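3.2 Building the hand-held gripper in the shared workshop

I should say straight away that I didn't set out to build this thing from nothing. The first plan was to buy a finished tool, strap my own camera to it and get on with the recording. Then I saw what the finished tools cost, and how hard it would be to change the jaw on any of them, and I ended up at a bench in the Delodeck workshop in May with a box of printed parts and a bag of screws that didn't all fit.

The tool has no motor. You hold it, you squeeze, and the jaw closes as far as your hand tells it to. I call this version Pulivus, mostly so that my file names make sense, and it's the fourth housing I've printed. The first one cracked at the bend. The second one was strong enough but so heavy that my wrist gave up before the end of a session. The third was fine until I left it in the car on a warm afternoon (my own fault, and yes, I'd been told). The fourth has the same outer curve as the third with thicker walls at both sides, and it's still in one piece as I write.

The jaw pads took the longest. I tried plain printed plastic to start with, and anything smooth slid straight out of it. Foam was better for a day or so and then went flat. What I've settled on is a V-shaped pad lined with a textured mesh, so that a round handle or the edge of a bag tends to find its own way towards the point of the V. Rodex sells the mesh by the sheet and it cuts easily enough with kitchen scissors, though I'd wear gloves next time. I glue it down in one piece where I can. Where I had to use two, the join lifted first, every time.

The camera module and the printed marker both sit on the left, for the dull reason that I'm right-handed and kept knocking them when they were on the other side. Figure 4 was taken from the tool itself, looking out past the jaw from the table I work at. 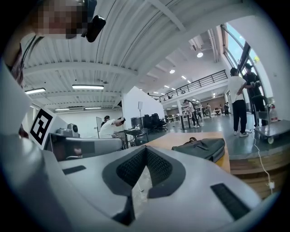

Figure 4. View from the hand-held gripper at the work table, with the V-shaped jaw pad open and the camera module and square marker on the left.

A word about the room, as it does matter for the results. The workshop is one big open floor with a mezzanine at the back, tall windows down one side and strip lights overhead, and people get on with their own jobs while I get on with mine. I thought about hanging a sheet behind the table to keep the background plain. In the end I left it alone. I want the tool to work in places where people live and work, and those places have daylight that changes and someone bending over a desk nearby. The price is that my tracking gets worse on bright afternoons, when the marker goes pale in the video and the software loses its corners. Matt paper helped a lot. Turning the table a little helped more.

For the first proper test I kept the objects simple. A soft bag with a strap on top is a good one to start on, as there's an easy way to pick it up and several bad ones, and you find out quickly which of them you've been doing. I set myself 30 attempts at each object and stuck to it, even on the evening when everything was going badly and I'd have loved to call it a day. Of the 30 tries at the bag by its strap, 27 ended with it lifted clear of the table and held for a slow breath in and out. The other three were all the same mistake, with the strap sitting too high in the V and popping out as I squeezed.

Altogether I recorded 300 attempts with the fourth housing before changing anything. I'd like to claim that was a careful decision, but the spare parts from Pinheiro hadn't turned up and I had nothing to change it with! It did mean that the wear shows up nicely in the numbers. Grip stayed steady for most of the run and then began to drop off in the last 15 attempts, when the mesh near the point of the V had gone shiny. I now swap the lining well before then and write the swap down in the log, so that a tired pad doesn't get mistaken for a clumsy hand.

The screws still bother me. There are two lengths in the build and they look the same until you've driven the long one through the front of the housing, so the parts list in the appendix gives them in separate bags.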